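Card Sorting and Storage Project
Progress report to the Jekel Fund
Submitted by Uzma Gilani, January 2, 2019

Work on the card collection continued at the Baltance office through the period. The cards are being moved out of their old boxes and into slotted wooden organizers, where each one can stand upright and be pulled without handling its neighbors. The list is kept on a laptop at the same desk. 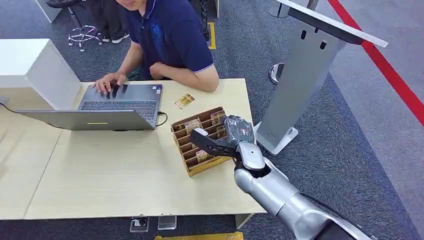
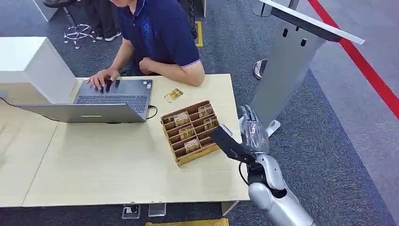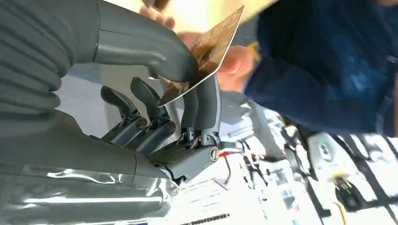 Gold-faced cards at the sorting desk. The first two pictures show the wooden organizer and the laptop; the third is a close view of a single card.

Work completed

The collection holds over 1,000 cards. At the last report we had a written sorting order but no agreed way of storing the cards once sorted. Anselmo Montes tried plastic sleeves in a binder first. The sleeves slowed everything down and the thicker cards bent at the corners, so we dropped them in May and went to the slotted trays.

We now have seven trays in use. Each is labeled on the underside with a letter, and the letter goes into the list next to the card number. Samran Khunthong rewrote the list so that it can be sorted by tray, by series or by condition. The old version could only be sorted by series.

The gold series was left until after the plain ones. Its faces show fingerprints and the printing is small and dark, which makes the numbers slow to read under the ceiling lights. Itziar Sepúlveda checked 70 of these cards against the Dultaso catalog. 15 did not match any entry and have been set aside in an envelope until we can get a second opinion – most of them look like a later printing with a different border.

Problems

The slots in two of the trays are too tight for the heavier cards. Vinh Tiêu has sanded one and it is better, though a few slots still catch. The other has gone back to MacLeod for replacement at no charge.

Entries also fell behind the sorting for part of the period. We changed the routine so that a card is entered before it goes into its slot, and the list has stayed current since then.

Budget

Spending on trays and labels is within the amount approved. The money set aside for sleeves was mostly unspent, and we ask to move the balance to a desk lamp and additional trays.

Next period

Finish the gold series, settle the unmatched cards, and check the full list against the trays once from start to finish. Samran will send a copy of the list with the next report.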